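Home Syllabus Notes Labs Contact
Week 9: Collecting demonstrations
Posted in May by Dalia Bite
3 comments 14 shares

OK, so last time we stopped at the question of how many demonstrations you need, and I promised a real number. For the bin sorting lab we kept 258 episodes out of 339 recorded. The other 81 went in the trash, mostly because the operator hesitated halfway through a reach (I'm guilty of plenty of those!) and the policy will happily learn to hesitate too.

A few things I want you to do in your own sessions at Flallstead:

Write the task sentence before you touch the controls. "Move the jar to the big bin" is fine. "Tidy up" isn't.

Move things around between episodes, but keep a note of what you moved. Tsion Alemayehu has a log sheet, ask her on Monday.

Stop at 300. I mean it, tired operators make bad data.
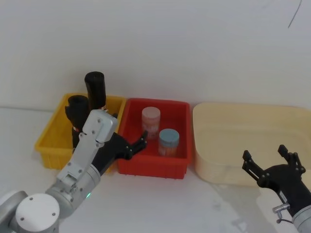
Starting poses matter more than people expect, and I'd like you to vary them on purpose. If both arms always begin from the same spot, the model can get away with ignoring the cameras for the first second or so. Look at where the left gripper is, open and already over the rim of the red bin near the pink-lidded jar, while the right one waits open by the cream bin. I'd count that as a perfectly good pose to have in the set, as long as you have plenty of others where the hands are much farther back.

Reading for next time: the Weltik handout, sections 2 and 4. Skip the math in 3, we'll do it together.

Previous Next Back to top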